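[지원 티켓] 크로마키 합성 시 머리카락 가장자리 녹색 번짐 + 음성 싱크 밀림

요청자: Man-lok Shih
프로젝트: Lundham 홍보 인터뷰
사용 툴: Navgate 키어, Rimo 무선 마이크
상태: 진행중

접수 내용

어제 이동식 그린스크린으로 찍은 인터뷰. 키 빼면 어깨랑 머리카락 쪽에 녹색이 계속 남음. 스필 억제 올리면 피부가 자주색으로 감. 클립 16개 중 6개가 심함. 나머지는 그냥저냥 쓸만함. 그리고 소리가 뒤로 갈수록 늦어짐. 13분짜리 클립 끝에서는 입모양이랑 확 어긋남. 급합니다 오늘 저녁에 1차본 나가야 해요.

1차 확인

원본 받음. 프록시 말고 원본에서도 같은 증상. 일단 프록시 문제는 제외.
Navgate 재설치 해봤다고 하심 → 변화 없음. 캐시 삭제도 했는데 안됨.
심한 클립들은 전부 오후 촬영분. 오전 거는 키가 깨끗하게 빠짐.

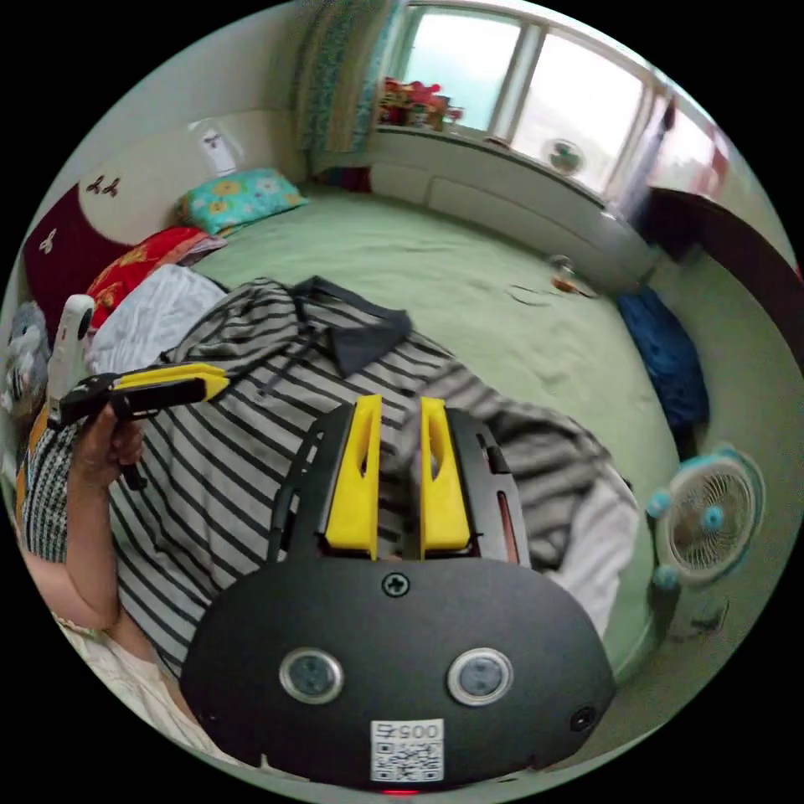 오후에 배경 조명 하나를 옮겼다고 함. 파형 보니까 천 왼쪽이 오른쪽보다 2스톱 어두움. 이러면 키 색상 한 점 찍어서는 답 없음. 출연자도 천에 너무 붙어 앉음, 반사광이 어깨로 다 올라옴.

시도한 것

클린 플레이트 넣어봄. 배경 얼룩은 거의 정리, 머리카락은 그대로.
매트를 둘로 나눔. 안쪽은 세게, 가장자리는 약하게. 이게 제일 나음.
스필 억제는 기본값으로 되돌리고 가장자리 매트에만 따로 적용. 피부색 돌아옴.
노이즈 제거를 키 앞단으로 옮김. 머리카락 좀 살아남. 렌더는 느려졌음..

음성 싱크

Rimo 수신기 설정 확인 부탁드렸더니 44.1kHz로 녹음돼 있음. 타임라인은 48kHz. 근데 샘플레이트만 다른거면 변환할 때 맞춰져야 정상인데 파일 헤더가 48로 잘못 찍혀 있었음. 헤더 수정하고 다시 불러오니 길이는 맞음. 카메라 내장 음성이랑 파형 겹쳐서 재확인 예정.

Man-lok Shih 회신 (오후 4:20)

매트 나누는거 해봤는데 훨씬 낫네요. 근데 안경 쓴 분 클립은 렌즈에 구멍이 뚤려요. 배경은 Pangaribuan 쪽에서 준 매장 사진으로 깔 거라 구멍나면 바로 티납니다.

답변

안경은 안쪽 매트가 잡아먹는 거예요. 마스크 따로 그려서 트래킹 걸어주세요. 렌즈에 비친 녹색은 채도만 내리시고. 프리셋 첨부했으니 아래 순서대로.

1. 프리셋 불러오기 전에 기존 키 노드 끄기. 지우지는 말것.
2. 클린 플레이트 연결, 오후 클립에만.
3. 안경 마스크는 키 다음, 합성 앞에.
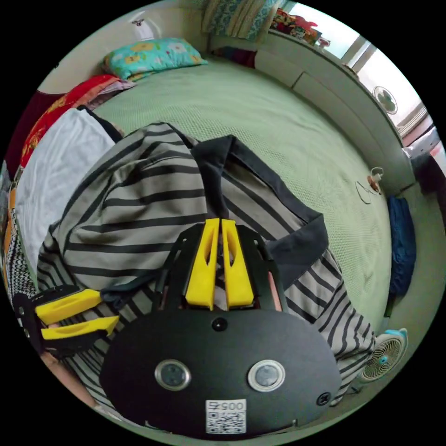

4. 수정된 음성 파일로 교체. 파일명 똑같이 유지해야 링크 안 깨짐.
5. 짧은 구간 하나만 먼저 렌더해서 보내주기.

남은 것

테스트 렌더 대기중. 안경 클립 결과 보고 티켓 닫을지 결정. 다음 촬영 때는 천 조명 고정하고 출연자 좀 더 앞으로 앉히시길. Rimo 쪽에는 헤더 건으로 따로 문의 넣음, 회신 아직 없음.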